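Search this site
Search
December
Posted by the Grollitz bench software crew

Gripper software stack – pre-run checklist, with comments

I fill this in before every batch of runs on the Sullix controller, and this month I'm posting the whole thing with my comments left in, because three of you asked what I write in the right-hand column. Mostly it's grumbling. Marks are OK, FIX (fixed on the spot), OPEN (still needs somebody) and N/A. If you copy it for your own bench, change the limits first! Ours are tuned for our fingers and our table and they won't suit yours.

Part A. Before anything gets power

A1. Release tag on the control machine matches the tag in the run log. OK
Matched this time. Last batch it didn't, and I lost most of a morning to a planner bug we'd already fixed (the fix was sitting in a branch I hadn't pulled).

A2. Config diff against the last signed-off config is empty or explained. FIX
One line of difference. Somebody had bumped the approach speed for a demo and left it there. Put it back, ran the diff again, clean. Please, please put demo settings in the demo file.

A3. Free disk space on the logging drive over the limit. OK
Plenty. The limit is 40 GB and I wouldn't go lower, the depth stream eats it fast.

A4. Clock sync between control machine and perception machine. OK
I check this twice, once now and once after warm-up. The offset drifts a bit as things heat up and the tracker gets confused long before it throws an error.

Part B. Stop and limit checks

B1. Hardware stop cuts motion from a jog. OK
Pressed it during a slow jog, arm held, drives dropped out, software showed the right state. Good.

B2. Software stop from the operator screen. OK
Works, and the button is finally bigger. Thank you to whoever did that!

B3. Stop while the planner is still thinking. OPEN
So this is the one I care about. If you hit stop after a plan request goes out and before the plan comes back, the Zellska planner still delivers its plan and the queue takes it. The queue doesn't run it – the state machine refuses – but it sits there, and after a reset it's the first thing in line. I cleared it by hand. I want the reset to flush the queue and I want a test for it. Until that's in, the rule is: reset, look at the queue, clear the queue, then enable.

B4. Joint and workspace limits loaded, and the box drawn on screen matches the real table. OK
I jogged to each corner of the workspace box at low speed. Do this with the real arm, not just in the viewer, the viewer will happily show you last month's table.

B5. Force limit on finger close. OK
Closed on the foam block, tripped where it should. Reopened with no fault.

B6. Watchdog drops the arm to hold when perception goes quiet. FIX
It dropped to hold, but late. The timeout had been set in seconds by one person and read as something else by another. I fixed the units and renamed the setting so the unit is in the name. Ran it 18 times after that and it held on time every time.

Part C. Perception

C1. Camera stream up, no dropped frames over the warm-up. OK
1,264 frames, none missing. I let it run while I made coffee.

C2. Exposure locked. OK
Leave auto exposure off. When it's on, the dark fingers pull the brightness up, the pale work surface washes out and the segmentation starts finding objects that aren't there.

C3. Finger mask up to date. OPEN
The mask tells the perception code which pixels belong to the gripper so it won't try to plan around its own fingers. Ours still fits at full open. At half closed there's a sliver along one edge that leaks through, and the Panagiotou filter downstream cleans it up most of the time. Most of the time isn't good enough for a sign-off. I'd like to regenerate the mask from the finger model at each opening width.

C4. Empty-grasp check: with the fingers open and nothing between them, the detector reports nothing. OK
A dull test and I love it. If it reports a grasp here, stop and go back to C2 and C3.

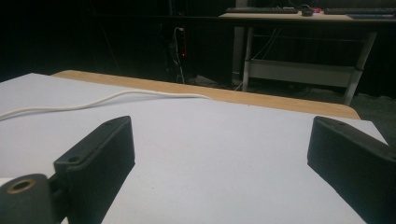
C4 view: fingers apart over the pale sheet, nothing held.

C5. Thin objects on the surface. OPEN
There's a thin white cable lying across the sheet in the C4 view, and white on a pale surface is just about the worst case for our segmentation. I want cables in the test set as their own class. For the sign-off, the rule stays that the surface is cleared before motion is enabled.

C6. Background cropped out past the table edge. OK
Check the crop against the live view. You don't want keyboards on a far desk turning up as grasp candidates (ask me how I know). The crop follows the wood edge with a small margin now.

C7. Low-light behavior. N/A
Skipped for this batch. I'd like a proper brightness floor that refuses to start, with a plain message on the operator screen saying why.

Part D. Tooling and logs

D1. Replay of the last good run gives the same plan. OK
Same plan, same waypoints, with the seed fixed. If you forget the seed you'll get a different plan and a small panic.

D2. Run log names the config, the tag and the operator. FIX
Operator field was blank. It's required now, and the start script won't go on without it.

D3. Alerts reach the operator screen. OK
Sent a test one from each node. The planner's alert text is still unreadable, by the way.

Still open after this round: B3, C3, C5. Slow-speed runs only until B3 is closed, and whoever closes it should rerun all of Part B, including the boring ones. Put your comments straight in the sheet next to mine, and please don't overwrite my marks – add a line under them.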